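MILLAMTON, Apr 26, 2026 – A small workshop on the edge of the Kolwood industrial park has spent the spring rebuilding the way it looks after its hand-held grippers, after uneven finger wear began to show up in its cooking recordings.

The shop, run by Mekine, uses the grippers to record people doing kitchen jobs by hand. The recordings are later used to train robot arms to do the same work. Each gripper has two soft ribbed fingers, foam pads where the fingers meet the food or dish, and printed markers on the plates that let software work out how far the fingers are open.

Technician Adesuwa Etim took over upkeep of the tools in September. She said most problems start with the pads.

"The foam packs down on one side first," Etim said. "The person holding the gripper adjusts without thinking about it, so you don't hear a complaint. You see it later, when the grip width in the data has drifted."

Under the new routine, pads are checked after every 80 recordings and replaced after 400, whatever they look like. The ribbed fins stay on longer. They are flexed by hand and taken off if a rib has started to split at the root.

The markers get their own check. Grease from the food tables dulls the white areas, and a marker the software can't read makes a recording useless. Staff now wipe the plates with a damp cloth between tasks and let them dry before starting again. Solvent is no longer allowed on the plates – it lifted the edges of several markers last year. 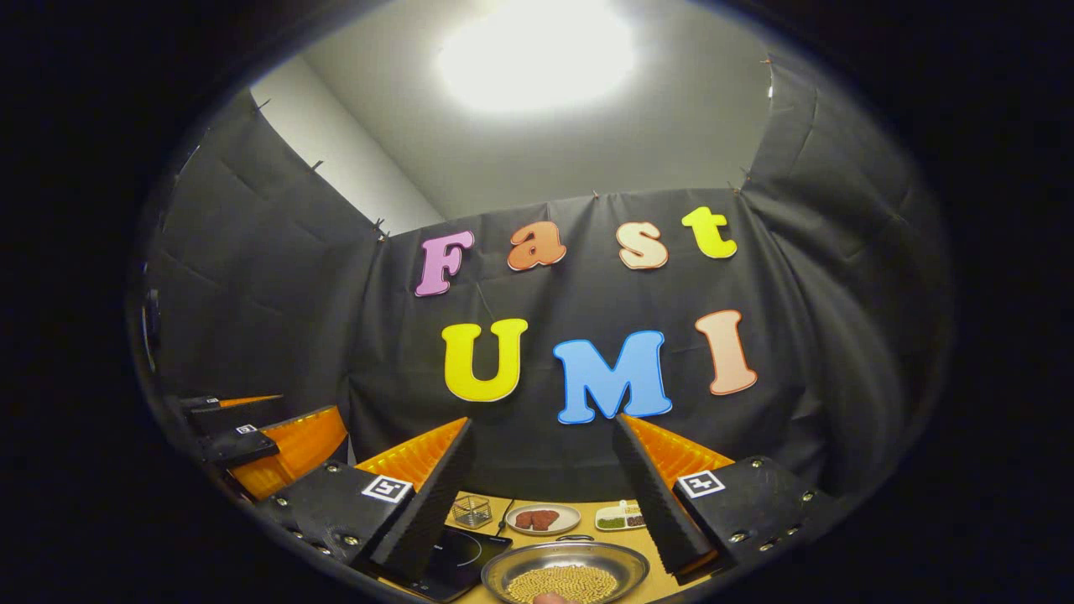 A gripper over the cooking table at the Mekine workshop, with a cooktop, a bowl of dried beans and a plate of meat patties.

Bolts on the housings are the last item on the list. They are tightened in a set order with a short driver, and the fingers are then closed on a gauge block to confirm that they meet evenly. If they don't, the fins are loosened and set again. The full job takes roughly eight minutes per tool.

Priedītis, the supplier that cuts the pads, has also changed the way it ships them. They used to come in mixed bags. They now arrive in matched pairs from the same sheet, after Etim found that pads from different sheets could vary in firmness.

The workshop logged 952 recordings in the first stretch under the new schedule. Etim said fewer were thrown out for bad grip readings than before, though she wants a longer run before putting a figure on it.

One issue is still open. The foam picks up cooking smells and fat, and washing it shortens its life. Etim is testing a thin sleeve that slips over the pad and can be changed after each food task. The first version slid around on smooth bowls – a second, with a rougher face, is due from Priedītis next month.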